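Why Are So Many Bins Rectangles?

Look around your home or your classroom and you will probably find a bin. There may be one for blocks, one for art supplies and one for shoes by the door. Bins come in many colors, and some have lids and some do not. But a lot of them have the same shape. Seen from above, they are rectangles.

A rectangle has four straight sides and four square corners. Those corners are the main reason the shape works so well for storing things.

Try this with some cups and some small boxes. Push the cups together on a table. Even when they touch, there are gaps between them, because round sides curve away from each other. Now push the boxes together. Their flat sides meet all the way along, and there is almost no space left over. On a shelf, that lost space adds up quickly.

The toy library in Wustatbridge lends out 2,602 toys, and it keeps most of the small ones in bins. There are 166 bins in all. When the library moved to its new building, the old round tubs did not fit well on the new shelves. Four tubs fit on a shelf. With rectangular bins, the same shelf holds six.

What does a bin do?

A bin does two jobs. First, it keeps things together. If you put 200 beads on a bare table and someone bumps it, you will be picking up beads for a long time. The walls of a bin stop things from rolling away.

Second, a bin tells you where things belong. When every marker goes in the same bin, you know where to look for a marker. You also know where to put it when you are done. People who work in stores, hospitals and post offices use bins for the same reason you do.

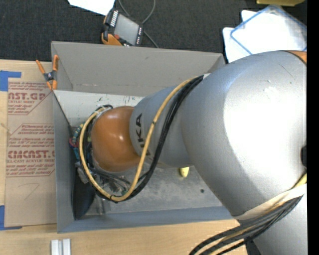
M. Halliday

A gray bin on a light wooden tabletop is a common sight in places where people sort things. Gray is a useful color for this. Red, yellow and blue objects all show up well against it, so you can find what you want quickly. It is harder to find a gray button in a gray bin, of course, and then a white one would be better.

The table matters too. Reaching into a bin on the floor means bending down each time. If you do that once, you will hardly notice. If you do it all morning, your back will get tired. Putting the bin on a table brings everything up to a height where your arms can reach in easily.

Tall walls or short walls?

Bins with tall walls hold more. They are good for big, light things like stuffed animals, or balls that might bounce out. The trouble is that small things sink to the bottom, and you have to dig for them.

Bins with short walls hold less, but you can see everything at once. They are good for puzzle pieces, crayons and small building bricks. If you have ever tipped a whole box of bricks onto the floor to find one piece, a short bin might help.

You may have noticed that some bins are a little wider at the top than at the bottom. That lets empty bins slide inside each other, like paper cups in a stack. This is called nesting. A pile of ten nested bins takes up much less room than ten bins standing side by side.

What about the floor?

Sometimes things miss the bin. What happens next depends on the floor. A marble that lands on a hard floor bounces and rolls, sometimes right under a cupboard. On carpet it usually stays close to where it fell, because the soft fibers slow it down. Carpet is quieter, too. But tiny things can hide in it, and a dark bead on dark carpet is very hard to see – a flashlight held low to the ground can help you spot it.

Try it yourself: sort a messy bin

You will need one bin full of mixed-up things, a table, and three or four smaller boxes.

Put the bin on the table and set the boxes beside it. Take out a few things and look at them. Decide how you want to sort. You could go by color, by size, or by what each thing is used for. Toys are usually easiest to sort by use, since a blue crayon and a blue car do not really belong together.

Pick up one thing at a time and put it in a box. If you find something that does not fit any group, leave it to one side. When the bin is empty, wipe the inside with a damp cloth and let it dry. There is often sand or pencil dust in the corners.

Now look at what you set aside. If there are a lot of leftover things, you may need another group. At the Ernby after-school club, the leftover box had so many puzzle pieces in it that the children gave them a bin of their own.

Last, make a label for each box. Draw a picture next to the word so that younger children can use it too.

Words to know

Rectangle: a shape with four straight sides and four square corners.

Nesting: fitting one thing inside another thing of the same shape.

Sort: to put things into groups that go together.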